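Home | Guides | Air monitoring | Downloads | Contact

Neighbour's Guide to the Prolleck Dust and Smoke Sampler
Section 3: Setting up the sampler and sending your first readings

6 min read
14 shares | 3 comments

This section is for residents near the Aigner smelter in Iltby who received a Prolleck sampler from the loan program. Please read it one time to the end before you begin. The work takes 40 minutes, and most of this is waiting for the sampler to warm up.

The readings go to the public map and also to the file that Brigitta Gruber is preparing for the county hearing in August. For this reason all samplers must be set up in the same manner. A sampler that hangs too low, or beside a barbecue, gives numbers which the company can easily dispute.

3.1 Choosing the place

1. Find an outside wall or a solid post with free air on at least two sides.
2. Hold the sampler so that the inlet (the small grey grille) is at the height of your face or a little higher.
3. Check what is near. Chimneys, dryer vents, parked cars and compost bins all disturb the reading. If you can smell one of them from the place, choose another place.
4. Write down which side of the house it is. You will need this in step 3 of part 3.3.

Note: The inlet does not have to point toward the smelter. Many people ask this. The fan draws air equally from all directions.

Caution: Do not fix the sampler to a balcony railing above a public footpath. The bracket is strong but the railing may not be.

3.2 Mounting and power

1. Screw the bracket to the wall with the 2 long screws from the paper bag. The short screws are for the cover, please keep them.
2. Slide the sampler down onto the bracket until you hear a click.
3. Bring the cable down from the sampler in a loose curve before it goes to the wall, so that rainwater drips off at the lowest point and does not run into the socket.
4. Connect the adapter to an outlet with a weather cover. An extension cord is allowed only if it is marked for outdoor use.
5. Press the button on the underside and hold it until the light becomes orange.

Let the sampler warm up until the light is steady green. During this time it will already show numbers on the screen. Do not record them. They are usually too high, and in the first season we received several worried calls because of exactly this.

If the light is still orange after half an hour, disconnect the adapter, wait one minute and try again. If it becomes red, the fan is blocked. Look first for a spider — they like the inlet very much — and remove the web with a dry brush. Never use canned air or water.
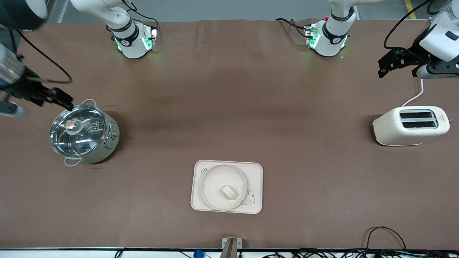 3.3 Connecting to the map

1. On your phone or computer, open the Drallel page and choose "Add a sampler".
2. Type the number from the label on the back. All samplers in the Iltby loan begin with 806.
3. Enter the side of the house and the height. Your street address is not shown to the public. The map places your dot at the nearest crossing.
4. Choose your home network and enter its password.
5. Wait until the page says "First reading received".

Note: If you have no internet at home, the sampler stores its readings on the card inside. Bring the card to the library and Inese Sakalauskas will copy it for you. Please do not send the card by mail.

3.4 The odour and dust diary

The sampler measures fine dust. It does not measure sulphur dioxide, and it cannot know what you smell or what colour the dust on your car has. Therefore each household is asked to keep the paper diary as well.

1. Write the time when you notice the smell, and the time when it is gone.
2. Write the wind direction. A flag or the smoke from the stack is good enough.
3. Use your own words for the smell. "Struck match" or "burnt metal" is more useful to us than "bad".
4. If you have a cough or sore eyes, write this too, but only if you wish. Health entries are separated from the rest before anything is published.

Please also write down the quiet days. Hubert Widmer, who checks the diaries against the wind data, needs them for comparison, and a diary with only complaints is weaker at the hearing.

Caution: The diary and the sampler are not an alarm system. If you see a yellow or brown cloud at ground level, go inside, close the windows and call the emergency number. Write in the diary afterwards.

3.5 Care during the loan

Brush the inlet every second week. In winter, remove snow from the cover by hand. If you paint the wall or have the roof repaired, switch the sampler off and write "off" in the diary with both times.

To return the sampler, or to move it to a new address, contact Zsófia Hajdu at the loan desk. Do not give it directly to a neighbour, even a careful one, as the dot on the map will then stay at the wrong crossing.

Next: Section 4, Reading your weekly chart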